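Speaker notes: Good practice for small manipulation rigs
Ura workshop, afternoon session, starts 2:30

Slide 1. Title. Say who we are, keep it short. The house rules came out of the Futum work and were picked up by Vainio later. Version 6 is the one on the handout.

Slide 2. Why we wrote rules at all. Before the rules, two operators could set up the same task and get runs that didn't match. We lost 22 runs in one review for setup reasons alone. Ask the room how many keep a written setup sheet. Wait for hands.

Slide 3. The floor. Mark where the base goes. Cables get a fixed route and get walked before power on. Keep people outside the reach of both arms while they are live. One person holds the stop and does nothing else.

Slide 4. Work surface. Fix the height, write it on the sheet, check it again after lunch. A support that can slide has to be checked between runs. Changing the board color counts as a new setup. So does moving a lamp.

Slide 5. Small hanging parts. Keys and rings swing, and shiny metal throws glare into the wrist camera. Rule: wait until the part is still before the approach. Come in slowly, fingers clear of the neighboring hooks. If a part drops, stop both arms before anyone reaches in.

Slide 6. Pictures. Leave them up for a minute.
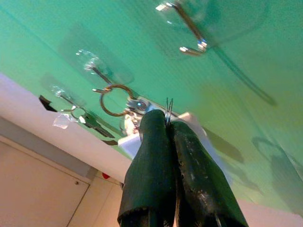 Wrist view, rings with small parts on hooks.

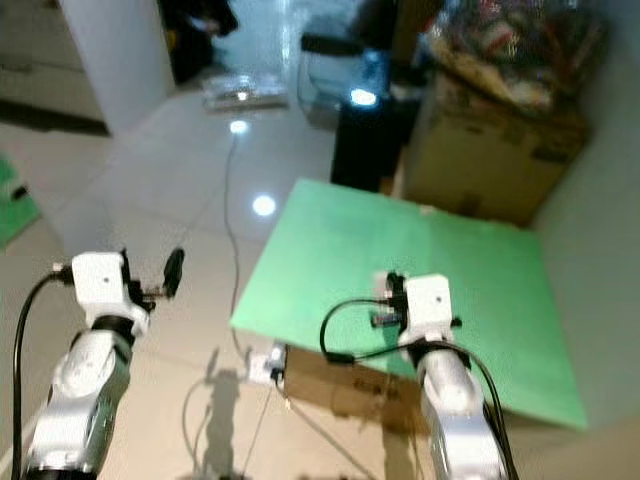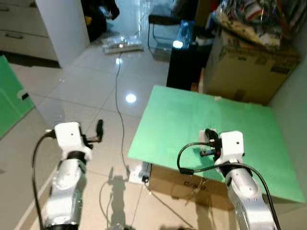 Slide 7. Records. Every session gets a setup sheet, a fault list and the name of the operator. Failed runs are kept and labeled. Fliltadar used to delete them, and we could never work out why one gripper did worse than the other. Sheets are kept for 20 months.

Slide 8. When to stop. Six failed grasps in a row ends the session. Check finger wear, then camera mounts, then lighting, in that order. Don't change two things at once.

Slide 9. Open points. We still have no rule for shadows from the arms. Draft is due in October. Take questions, hand out the sheets, remind people to return the sign-in list.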